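# Kurkholm bin-picking cell

The **Kurkholm cell** is a small bin-picking station built around a single industrial robot arm. It is used at the Gredier workshop to test grasping on plain colored blocks before the same routines are tried on castings. The cell was put together by Nicanor Alcaraz and Soledad Vallejo, and its upkeep is now shared between Vallejo and Severino Cifuentes.

## Layout

The arm works over an open sheet-metal bin with sloping sides. A bar clamp holds the rim so that the bin keeps its place when the gripper pushes against a wall. Moving the bin by even a few millimeters means the taught positions have to be checked again.

Test parts come in two lengths. The long ones are red and the short ones green, and a normal run mixes the two. They are tipped in by hand and left as they fall.

## Cable dressing

Cables for the gripper and wrist are routed along the outside of the arm. They follow the upper edge of the forearm, cross the wrist joint and drop to the tool side with enough slack for the wrist to turn. Most stoppages in the first months came from this section — either a tie had slipped or a loop had caught on the bin wall. 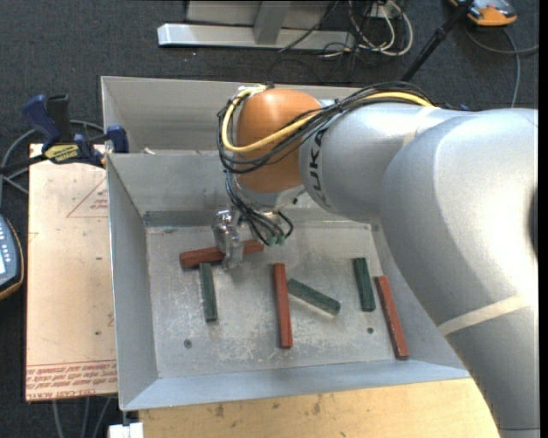

*Gripper holding a red block over the bin floor, with the cable bundle tied along the forearm.*

The bundle is inspected every 300 cycles. The arm is moved slowly to both ends of its wrist travel while a second person watches the slack. Any tie that has moved is cut off and replaced, and the connectors under the wrist are pressed home by hand with the drive power off. Cifuentes added a rule in June that the wrist may not be turned past its software limit during this check, after a connector was pulled out of its socket.

## Gripper care

The fingers are wiped with a dry cloth at the start of each shift. Grip faces are measured every 2000 cycles and changed as a pair. A new pair is fitted with the arm parked clear of the bin, and the closing position is then taught again on one red and one green block.

Scratches on the bin floor are normal and are left alone. Burrs are filed down, as they can hold a block at an angle and spoil the approach.

## Calibration

The position of the bin is stored in a program called Citen, written by Olaia Echevarría. The operator touches 19 points on the floor and walls with a pointed tool, and Citen works out the offset. The procedure takes roughly half an hour. It is repeated after the clamp has been loosened, after any collision, and after work on the wrist flange.

A cell is passed for use when at least 98 percent of the blocks in the acceptance run are lifted on the first attempt. Blocks lying flat against a side wall are the most common misses — the fingers need room on both sides.

## See also

- Calvo tool changer
- Wrist flange alignment
- Software limits and safe parking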